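Work log: crates, wrap, and the label problem

April 2026
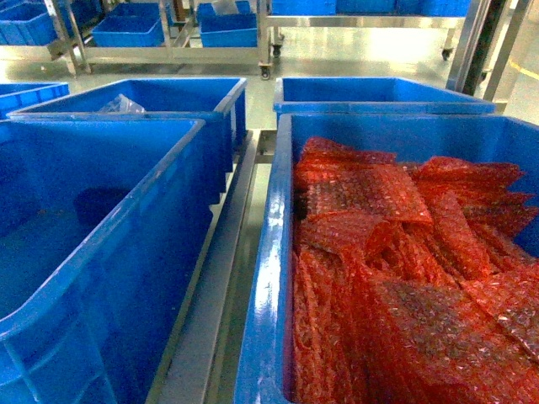
Station two: blue crates on the steel cart, one full of red-orange bubble wrap.

Posted in: Data Collection, Manipulation, Diary

Spent the day on the transfer task. The operator picks bubble wrap out of a full crate and places it in an empty one, one piece per episode, views recorded from head height. The policy we trained in February handles boxes and bottles well enough. It does poorly on anything that changes shape when touched, and the only fix I trust is more examples of exactly that.

Count at close: 2,194 episodes in the Jinura set, of which 170 are from today. I rejected 17 on review. Most of the rejects share one fault. The operator closes on a sheet, a second sheet comes up with it, and the episode gets marked as a single pick. If those stay in, the model learns that two pieces is an acceptable result. I have added a "multiple" flag to the form and will go back through the older episodes with it, which I expect to take most of a week.

The segmentation labels are worse. Our guide says one mask per object, and for crumpled sheets and folded strips lying over each other I can't say where one object stops. I labeled the same still twice, an hour apart, and got different boundaries both times. For now the rule is to mask only the piece that gets picked, working backward from the moment it clears the rim. Everything else in the crate goes under a single "pile" class.

Glare is the other item. The crate plastic is glossy and so is the wrap, and the depth channel drops out along the bright rims. I tried filling the holes from neighboring pixels in Stultus, our cleanup script. The filled values sit too high near the edges, and a planner using them would aim above the material. I reverted the change and left the holes as holes. The training code can mask them.

Synced to the Kusirix server at the end of the shift. The upload stalled at 50 percent and had to be restarted. Checksums match on the second try. The copy for the Štefanec site is still pending, and I won't clear the local disk until they confirm.

Decisions so far:
- Shuffle the wrap between episodes, every time. Yesterday's runs have long stretches where the top layer hardly changes.
- Keep failed grasps if the operator recovers within the same episode. Drop them otherwise.
- Vary the source crate. Almost every episode in the set starts from the right side, and the model will pick up on that before it picks up on anything useful.

Next session: source on the left, same material, same form with the new flag. Also need to write down the lens settings before someone changes them again.

2 comments | 6 shares

Back to top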